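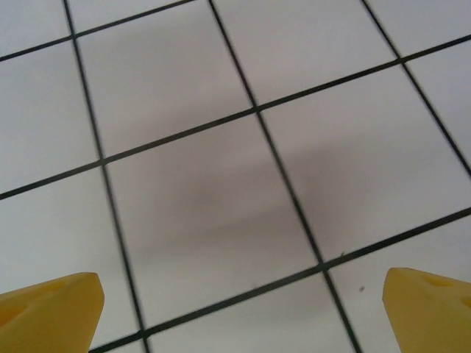
New results from the Skostbridge group on getting a gripper's height above a surface from the wrist camera alone. No depth sensor, no force sensor. Thread.

The problem first. Our policies are good at moving sideways and poor at the last few centimetres down. They stop short and close on air, or they carry on and press the fingertips into the worktop. Most of our failed grasps last January were one or the other.

A plain surface gives the camera very little to work with. A tiled one gives it a grid. If you know the side of one tile and the camera's calibration, the spacing of the grout lines gives you distance and tilt together. That is textbook geometry and we claim no credit for it.

What we wanted to know was whether a network trained on tiles, where the labels come free from the grid, would still give usable heights on surfaces with no grid at all.

Method. We recorded 2,965 short approaches over white tiles with dark grout, gripper open and nothing between the fingers. Urmas Liepiņa wrote the line fitter. Any approach where the fit broke down at any point was dropped, which left 2,423.

The usual causes of a bad fit were too few line crossings in view and glare on the glaze. Soft grey shadow over the tiles did less harm than we had expected. The fitter looks for thin dark lines, and a shadow with blurred edges doesn't produce any.

The fingers are masked out for line fitting but left in for training. This matters more than it sounds. They are matte yellow, they sit in the two lower corners, and for a given opening they don't move relative to the camera. The network seems to use them as a reference.

Evidence for that: Inese Kairys retrained with the fingers painted over in flat grey. Error on tiles barely changed. Error on the plain surfaces got clearly worse. We read this as the network comparing surface texture near the tips with the tips themselves, but we haven't shown it directly.

The round recesses in the fingers caused one problem. An early version of the fitter took their rims for short bits of grout. The mask now has a wider margin.

Testing was on 3 surfaces without a grid: bare worktop, a cotton cloth and brushed steel. 20 descents on each, heights checked against the arm's own joint readings.

Worktop and cloth were fine, good enough to stop above the surface every time without contact. Steel was not. It reflects the fingers, and the network reads the reflection as a surface further away. It came down too far on most descents.

Edgars Rimkutė asked whether we had simply learned the average descent profile. Fair question. We ran it with the start height shifted and with pauses put in at random. The estimates followed the true height in both cases.

Limits — one camera, one lens, one tile size, one finger colour. Anyone with black fingers should assume nothing carries over until they have tried it.

Code for the fitter and the mask is in the Bikel repository. Approach recordings to follow once Siiri Eglītis has finished checking the joint logs.

Next is steel again, this time with reflective surfaces in the training set.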